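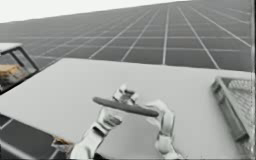 ## 在Gökçe实验室看双手交接:仿真里的成功率该怎么读

去Hinmont之前,我把他们的论文读了两遍。标题里有"零样本迁移",摘要里有"显著优于基线",这两个词凑在一起,我一般会先去翻附录。附录只有一页,所以我决定跑一趟。

Gökçe实验室在园区最里面那栋楼的二层,门牌很小,我走过了头又折回来。接待我的是Serpil Dönmez,论文第二作者,仿真环境主要由她搭建。Harvey Lévesque负责真机部分,上午有会,午饭后才出现。

### 他们在做什么

课题是双手操作长条形物体:一只手拿住,另一只手接过去或者托住另一头,再把物体放到指定位置。策略先在仿真里训练,再搬到真机上。他们的主张是,训练时不需要人类示范,只要把接触奖励拆成两段,前一段奖励"两只手都碰到",后一段奖励"物体姿态稳定",策略自己就能学会配合。

Dönmez在屏幕上打开仿真窗口。白色的桌子架在一片带网格线的深灰地面上,两只白色的机械手横着举起一根深灰色长棒,右端比左端低一点。桌子右侧有个灰色网格筐。

我问右端低是不是策略的问题。她说姿态误差在容许范围内。我又问容许范围是多少,她翻了一下配置文件,答案是30度。这个数字正文里没有,附录里也没有。

对"把棒子拿起来"这件事,30度也许够用。对"姿态稳定"这四个字,我觉得太宽了。倾斜接近30度的长棒,换成一根装了水的管子,结论就要重写。她没有反驳,说修订版里会补一张不同阈值下的曲线。我把这句话记在了本子上。

### 数字的来历

论文主表里每种物体在仿真中评测500次,真机上每种物体评测16次。两组结果并排放在同一张表里,用同样的字号,保留同样的小数位。

16次试验,多成功一次,成功率就跳6.25个百分点。表中他们的方法与最强基线在真机上的差距,换算回次数,有两行只差一次。这样的差距写成"显著",我不能接受。Dönmez说审稿人也提过,他们的回复是真机趋势与仿真一致。趋势一致我同意,但那支持的是另一句更弱的话。

还有随机种子。仿真结果来自三个种子,表里报的是均值,标准差放在图里,而图的纵轴从40开始。我请她把纵轴拉回零再画一遍,她当场画了。新图里两条曲线仍然分得开,只是距离看着没那么壮观。平心而论,这张图比原图更能说服我。

### 关于接触

我最想弄清楚的是接触模型。多指手抓细长物体,指节与物体之间的接触点多而零碎,仿真引擎在这里很容易帮忙:摩擦给得高一点,允许一点穿透,棒子就像粘在手上。单看画面,手指弯在棒子上方,拇指从下面顶住,很像那么回事。可画面看不出力。

所以我请她把摩擦系数减半,其他不动,跑同一个策略。她犹豫了一下,还是跑了。等结果的时候我们聊了聊物体库,里面有一部分模型来自Wudimport,尺寸经过统一缩放,质量由体积乘以固定密度得到。也就是说,所有物体密度相同。训练时质量有随机扰动,质心没有。一根一头重一头轻的棒子,在这套环境里不存在。

减半后的结果出来了:左手先拿住的那一段几乎没有变化,掉的主要是右手接过去之后。棒子在掌边滑,策略不会重新抓,只会把手指继续往里收。Dönmez看了一会儿回放,说收指这个动作在训练中一直有奖励,因为它增加接触点数。我们两个人都没再说话,她在工单里新建了一条。

这大概是当天最有价值的二十分钟。它说明两段式奖励在第一段确实管用,第二段可能在鼓励错误的东西。论文里的消融实验把两段一起拿掉,所以看不到这一点。

### 真机

下午Lévesque带我去看真机。他说话快,对论文标题的意见比我还大,"零样本"是投稿前一晚加的。按他的解释,策略网络的权重确实没有在真机数据上更新过,但控制器增益是在真机上调的,视觉那边的物体位姿估计也用真机图像校准过。

那么零的是哪一部分的样本?他笑了笑,说应该写"策略权重不更新"。我建议就这么写,长一点没关系。

他演示了六次,物体是一根和仿真中形状相近的棒子。四次完成,一次第二只手到位偏晚,棒子从第一只手里转了出去,还有一次他自己按了急停,理由是手腕电流报警。我问急停的那次在论文里怎么算。他说不计入,重新来。我问一共重来过多少次。日志里有,但没人统计过。

这件事我认为必须补。把硬件报警排除在外可以讲得通,前提是报警与策略无关。如果策略收指太用力,导致电流过高,那就是策略的失败。上午那条收指的工单,和下午的电流报警,也许是同一件事。Lévesque听完去隔壁找了Dönmez,我在走廊里喝了杯很淡的茶。

### 同行的比较

隔壁城市的Plirkley去年11月也发布过类似的双手任务,用的是示范数据。Gökçe把它列为基线,但重新实现时只用了40条示范,对方原文用的远不止这个数。Dönmez说受限于采集时间。理由可以理解,表格里那一行的名字却应该改,至少加个脚注。现在这样写,读者会以为是对方的完整方法输了。

### 我带走的判断

把奖励拆成两段,能让两只手在没有示范的情况下学会先后接触同一个长物体,这一点我现在比出发前更相信。摩擦减半后第一段还站得住,是我亲眼看着跑出来的,虽然只跑了一种物体。

"稳定姿态"、"零样本"、"显著",这三个说法我目前都不会引用。

临走时我列了要他们补的东西,发邮件又重复了一遍:

- 姿态容许阈值写进正文,并给出不同阈值下的结果
- 真机表格改报成功次数和总次数
- 急停和重来的次数,按原因分开
- 两段奖励分别消融
- 质心偏移的物体,至少一种
- 基线示范数量的脚注

Dönmez当晚回了信,前三条答应得很干脆,第四条说要排机器。质心偏移那条她没有提。我下个月会再问一次。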